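Skellach Tabletop Set: Read Me First

6 min read

Print this page | E-mail this page

We use cookies to remember your reading preferences. By staying on this page you agree to our cookie notice.

# Skellach Tabletop Set

Hello, and thank you for picking up Skellach! It is a collection of simulated robot episodes for people who want to teach a policy to reach for household things on a table, and it grew out of a much smaller set that Gönül Dönmez put together for her own experiments (a few of you may remember it under the name Mistia, and yes, the old loader still works, more or less).

This is the August 5, 2023 release. It replaces everything before it, so please don't mix the two, however tempting that is when you're short of data.

## What you get

- 522 episodes in total, all rendered, none from real hardware
- 463 for training, 40 for validation and 19 held back for testing
- one folder per episode, with the camera views, joint positions, gripper opening and a plain-English instruction

The split was made by room layout and not by episode, so a layout you meet in the test folder won't turn up in training. Duygu Altıntaş argued for this from the beginning, and she was right; our early scores dropped when we switched, and they were a good deal more believable afterward.

## How the episodes were gathered

Every episode was driven by a person. Tülin Taşdemir and Igor Czarnecka did most of the driving, using a handheld controller hooked up to the simulator, and you can learn to tell them apart if you watch long enough (Igor comes in from high up, Tülin likes to line up early and then creep). We kept both styles on purpose. Small hesitations and corrections are left in as well, and only the idle stretch before the first movement is trimmed.

Each episode has a wide view from either side of the arm and a close view from the wrist. The views are saved separately with their own time stamps, so match them by stamp and never by file position. We learned that the slow way.

## Instructions and labels

Instructions were typed by the driver and then read over by Nesrin Ekinci, who fixed spelling and left the wording alone. You'll find the same object called two or three different things, and we think that's good for a model that has to listen to people. If you need one name per object, use the `object_id` column.

An episode that ended badly is marked `success = 0` and stays in the set. Please think twice before filtering these out!

## Known rough spots

- Dark objects lose nearly all their surface detail under the softer lighting. Depth helps, if you have the room for it.
- Tablecloths are fixed meshes. They don't wrinkle or slide when touched.
- Object weights are guesses in a few cases. September's update should bring better ones.

## Loading

Unpack the archive, point `SKELLACH_ROOT` at it and run `check_episodes.py` once. It takes a while and prints very little, so do be patient with it. Training scripts from the Akbulut toolkit should work as they are.

## Sample views

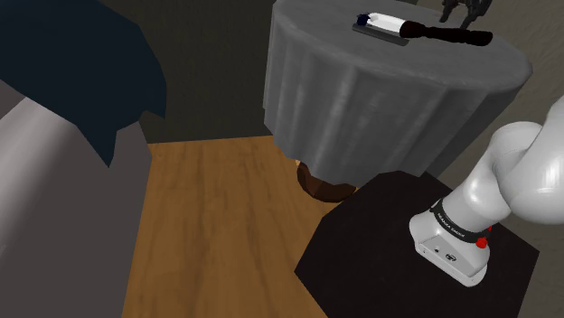
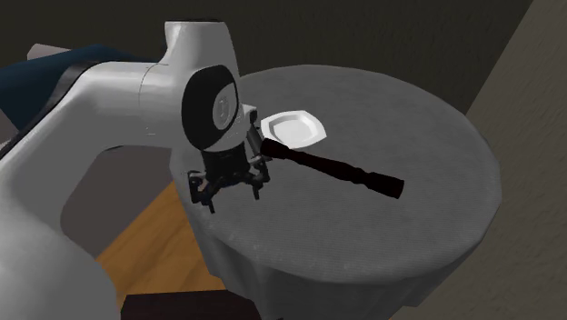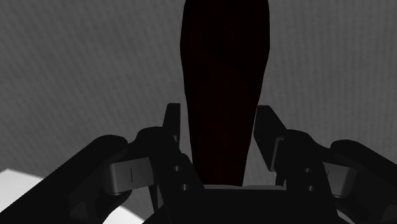
The gray tablecloth layout, from the two sides and from the wrist.

**Can I train on the wrist view alone?**

You can, and for the last stretch of a reach it does surprisingly well, but the policy tends to wander when the target starts outside its view. We'd suggest keeping at least one wide view for the approach and dropping it later if memory gets tight.

Sign up for the Hastoment newsletter to hear about new releases.

Print this page | E-mail this page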